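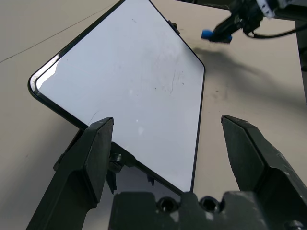 Cleaning and lubing a motorcycle chain is the first job I learned to do myself, and I still do it every 60 miles or so in salty December weather (way more often than the manual wants, I know). My bike is a Vetska with 1194 miles on it, and the chain was already squeaking when I got it. Before you start, put your phone somewhere you won't grab it with greasy fingers. A big glossy one, all glass and glare, shows every smudge, so mine stays on the table until the gloves come off.

Get the bike on a rear stand, in neutral, engine OFF. Please don't run it in gear to spin the wheel – my friend Tiruwork Yilma nearly lost a fingertip that way.

Spray chain cleaner on a short section, scrub all 4 sides with a soft brush, roll the wheel forward by hand and do the next bit. Wipe it down with an old T-shirt and let it dry.

Now the lube! Aim at the inside of the lower run, where the rollers meet the plates, and keep turning the wheel slowly. Two full turns is plenty. Wipe off the extra – I skipped this once and had black spots all up my jeans. Leave it overnight if you can, then ride.

Next time I'll do chain slack.

Filed under: Garage Basics, Chain & Sprockets
269 shares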